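Push first, grab later

12/7/24

So I finally have a result I'm happy to write up, and it only took me since May! If you've been following along you know I've been stuck on the same thing forever, which is getting our arm to clear the last couple of objects out of a bin. The full bin was never my problem. When there's a big heap in there, you can aim pretty badly and still come up with something. It's the end that kills you. Two things left, both of them shoved up against a wall or tucked in a corner, and the arm goes down, bumps the rim, comes back up with nothing, and does the exact same thing again. I have watched it do this during lunch. I have watched it do this during other people's lunches.

The usual fix (and the one I used for most of the summer) is to train the grasp picker on more corner cases. I did that. I fed it a pile of extra corner grasps and it got a little better at corners and a little worse at everything else, which was a pretty depressing two weeks of GPU time. We call that version Grumer, and I won't say much more about Grumer.

The new one is called Sowa and the idea is almost embarrassingly simple. Before every attempt, the picker scores all its candidate grasps like it always did. If the best score is decent, go ahead and grab. If the best score is lousy, don't grab at all. Pick a push instead, move the object someplace nicer, take a new picture, and score again. The push part is its own little network and the only thing it learns is how much a given push is going to raise the best grasp score afterward. It doesn't know anything about picking stuff up. It just wants the next picture to look easier than this one.

I was worried about loops, where it would nudge something left, then right, then left until the end of time. And oh boy, it did! The first evening it pushed one sponge back and forth until I went over and stopped it myself. So now there's a hard limit of 2 pushes in a row, and after that it has to try a grasp no matter how bad things look. Kind of a dumb rule, I know, but a failed grasp usually moves the object a bit anyway, so you get a bonus push out of it.

Okay, numbers. The test was 104 bins, each one starting with 10 objects, same object set for both versions. I counted a bin as cleared if it came out completely empty before the attempt limit ran out. Sowa cleared a lot more of them than Grumer, and almost the whole gap is in the last couple of objects, right where I wanted it. Sowa used 679 pushes over the whole test, and I went through the log of every last one (never again). The wasted ones mostly fall into a single group, flat things lying along a wall, where the finger just slides over the top and nothing moves. I don't have a good answer for that yet.

It is slower, I should say. Every push costs you another picture and another round of planning, so the early part of a bin runs at the old speed and then the ending drags. For our purposes I'll take it, because an arm that's a bit slow beats an arm that needs me standing there.

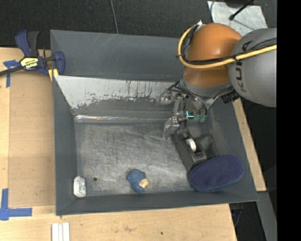 Two objects left on the floor of the bin, and the white one is sitting right up against the rim.

That kind of spot is what the push network is for. With something against the rim you can't get a finger in behind it, so most of the candidate grasps score near the bottom and the push side takes over. The blue tape on the tabletop has been a lifesaver too, by the way. Put corner marks down before you do anything else! I lost a full day at our old space in Eltodby to a bin that had crept sideways, and I blamed the calibration, then the camera, then myself.

Next on the list is trying the same push network with a different grasp picker, to see if it carries over or if it has just learned the habits of mine. After that I want to clean up the code, which right now has a file in it called final_final_push2, so give me a while on that one. If you've worked on the flat-thing-along-a-wall problem, please leave a comment, I'd love to hear what you tried.

Recent posts
Grumer, a sad update
Why I stopped trusting my depth images
Moving the lab out of Eltodby
Jokix: my scrappy little grasp logger
Sponges are harder than you think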